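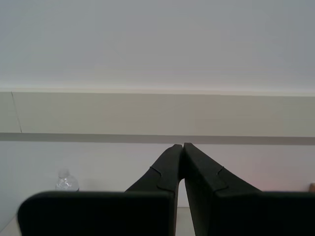
Dec 5, 2023
Notebook, K. Hoshino. Jevo gripper kit, evaluation

Kit is on loan from Prulidon until February. Two-finger parallel, black fingers, stepped on the outer side where the tip section starts. Hatsue did the mounting and wiring, I did the software side. The Indum driver found the gripper on the second try, after I set the node ID to 5 by hand. The manual has the default ID wrong on the setup page and right in the appendix.

Ran the close routine 137 times with the arm parked. Logged 99 before the USB hub dropped out, then restarted the logger and did the rest. No faults in either log. Closing is quieter than on the Sakamoto unit. Opening has a small jerk at the start – Toshio thinks it's the default ramp setting, and I haven't changed it yet.

Fully closed, the tips come together with a thin seam. Want to check with a feeler gauge before I write anything about alignment.
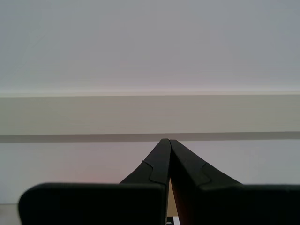

Can the fingers be swapped without redoing the calibration?
The kit stores one finger profile at a time, so any swap means running the calibration again.

That will be a nuisance for Tsegereda, who changes fingers a lot. Asked Prulidon whether profiles can be saved to a file and loaded back. Waiting.

Price on the quote is 544 for a spare finger set, which seems high. Hideaki to ask if that includes the screws and pads.

To do:
Lower the opening ramp and rerun
Borrow feeler gauge from Toshio
New USB hub, or plug straight into the PC
Send Prulidon the page number for the ID mistake
Grip force test – need the load cell back from Hatsue first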